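Workshop notebook - label bench, March, started 9.40 am

Swapping rolls on the little black thermal printer today, and writing it down properly because I've now worked this out from scratch twice and I'm sick of it.

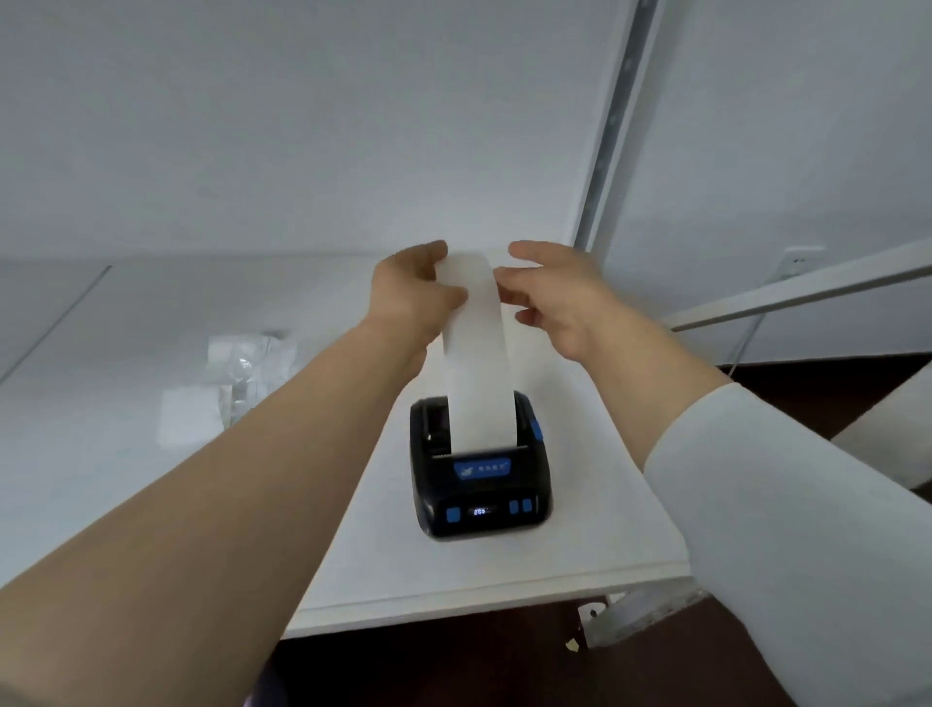
So, background for whoever picks this up after me. We've got the Pirari job coming through, which is sample tags for the seed drawers, and they want 1000 of them by the end of the month. The old desktop label maker in the office does a lovely job but it's slow as a wet week, and it's at the other end of the building. The portable one can live on the white table out here next to where we do the bagging, so that's what I'm trying to get going.

First go this morning: loaded a fresh roll, shut the lid, pressed feed, and out came a nice long strip with nothing on it. Fine, that's what feed does. Sent the test tag from the laptop and got more blank paper. Sent it again - more blank paper! I stood there swearing at it for a bit and then did the fingernail test, which I should have done to begin with. Scratch the paper hard with the back of a nail. If it leaves a grey line, that's the coated side. Mine left nothing on the side facing the head, and a good dark line on the other. Roll in backwards. I've been doing this job for years, you'd think I'd have it by now.

Flipped the roll, closed it up until it clicked on both sides (it'll feed quite happily with only one side clicked, and then everything creeps off on an angle), and the test tag printed first time. Bit pale, but all there.

Then the darkness setting. Tried it on the Hotine paper and the Assefa paper, same tag each time.

Hotine, default darkness: readable, pale, thin strokes in the small text drop out.
Hotine, one step up: good. Small text fine, barcode scans.
Hotine, two steps up: too much, the barcode bars start to fatten and the scanner sulks.
Assefa, default: already good.
Assefa, one step up: no better that I can see, so leave it alone.

The Assefa paper is a bit heavier and it tears cleaner against the edge. The Hotine wants to go off sideways halfway across unless you hold the strip taut and pull down towards one corner. Not a huge deal for one tag, very annoying for a drawer's worth. On the other hand we've got heaps of the Hotine and only 2 rolls of the Assefa, so I reckon Hotine for the drafts and shelf tags and Assefa for the ones that go out the door.

Ran a longer batch after morning tea, 97 tags straight through on the Hotine. No jams. The last few were a touch lighter than the first few, and I don't know whether that's the battery or the head or me imagining things. I laid them side by side on the windowsill and kept changing my mind. Will run the same batch tomorrow with it plugged in and compare.

Fade test: taped a strip of each paper to the inside of the window, and put another of each in the Drodau drawer, the one that's always dark. Leaving them for 30 days. Please don't take them down, they look like rubbish but they're not! I've pencilled the start date on the back of each one. The seed drawers hardly see any daylight, so even if the window ones go brown I'm not too fussed, but I'd like to know before we promise anything.

Curl is still a pain. Anything off the inner part of the roll wants to spring back into a tube, and it won't sit in the tag holders. I've got a stack under the big dictionary for now. If that doesn't sort it by tomorrow, I'll try rolling them the other way round a bit of dowel.

Still to do:
- plugged in versus battery, same batch
- ask Pirari if they're okay with the barcode going under the name (it fits much better)
- order more Assefa, and check the roll width before ordering this time
- keep the spare rolls bagged, the loose ones pick up every speck of dust on that bench

Packed up 3.15 pm. Printer's on charge, dictionary's on the tags.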